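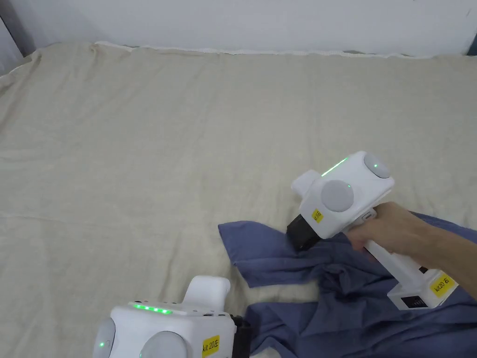
Hand-held gripper (Pulldale trials)

A hand-held gripper is a robot's gripper with a handle where the arm would be. You squeeze, the jaw closes, and the recording is used later to teach an arm the same move. I wrote most of this entry after the trials at Pulldale, so it leans heavily on what I saw there (Uwe Lammers has corrected my spelling and one date).

Background

The first pair we tried came from Clekach and the second from Gerlach. Both work in twos, left and right, and you really do want the sides labelled! Ours carry yellow stickers, "kit 20左" for the left and "kit 20右" for the right, and I still look every single time. The green lights along the top are handy too, as you can glance at them without putting anything down.

Cloth trials

Friederike Kramer ran the cloth work, all of it on a bed with a beige sheet, and she was strict about sticking to soft things. A blue-grey bit of fabric got more goes than anything else. You pinch a fold in the black jaw, bring the other gripper in near the edge, and then try to remember what you meant to do next - harder than it sounds after lunch.

We logged 1,540 goes with the Gerlach pair and 1,000 with the Clekach one, so the comparison isn't quite fair. We threw out 325 from the two together, mostly because somebody (me, quite often) let go too early. The Clekach jaw held thin folds better, I thought. Uwe disagrees, and his notes are kept at Utton if anyone wants the other side of it.

Handles

Everyone had a view on these. The upright handle suits small hands and gets tiring after almost 8 minutes of steady pinching, at least for me. Friederike could go far longer and was a bit smug about it.

Later work

A second round with thicker cloth is down for November, using the same two pairs and a new controller from Utton.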